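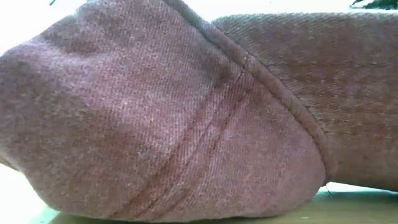 Item 29, seam side. Mauve twill, surface pilling slight.

Effie Pollock wrote the entry in pencil first, as the Hodlow procedure required, and inked it when she was satisfied with the word slight. A pill was a ball of fibre still anchored to the cloth. Fewer than 10 on a face was slight. Above that the grade was moderate, and moderate went to Menzies at half the rate.

The article had been sewn in sections. One join was flat stitched and had puckered a little on either side. The other was a rolled seam, thicker than the stitching, following a long curve down to just above the table. The donor form gave the contents of the bag as "Mother's things, various", signed C. Haldane.

Effie had known Catherine Haldane for eleven years and had been to the mother's house twice. She left the remarks column blank.

"You've put mauve," said Struan Chisholm, reading over her shoulder. "The chart has dusty rose, heather and plum. It doesn't have mauve."

"It's between them."

"There isn't a between. It's a chart."

She ruled a line through mauve and wrote heather. The yarn did have grey in it, and a darker fleck, so the entry could be defended. He initialled the correction.

The second half of the shift was cloths. These were sorted by colour into clear bins, unfolded, because folding set a crease and a crease could be read as wear. Reds went to the near bin. Greens and greys went to the far one, which had always been the smaller lot.
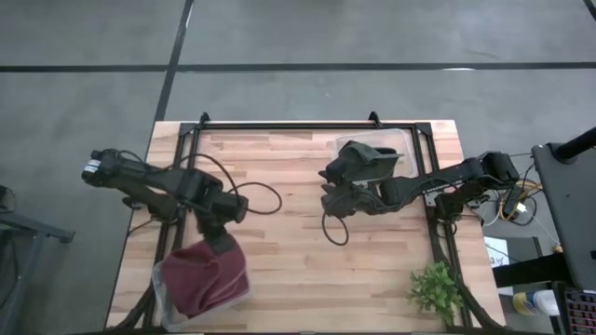
Cloths at the bench. Maroon in the near bin, olive-grey at the far one.

Struan held that the olive-grey was a grey. Effie held that it was a green that had been washed about 200 times. The Zinano guide allowed either, provided the choice was applied to the whole consignment, and the consignment was 887 articles, most of them still in bags along the wall. They settled on green. He wrote the ruling on a card and dated it March 2020.

The maroon gave no difficulty. It was heavy and took up most of the bin in a heap, with its folds hanging down into it from where it was held. Effie recognised it at that point. It had hung on the oven door in the mother's kitchen – the rail was on the left, and loose at one bracket – and she had dried her hands on it after the funeral while Catherine looked for cups.

"Grade?" said Struan.

"Sound. No holes. Colour even."

"Remarks?"

The column was 29 millimetres wide and would take four words if they were short. She considered it for longer than the procedure allowed.

"None," she said, and he turned the page to the next number.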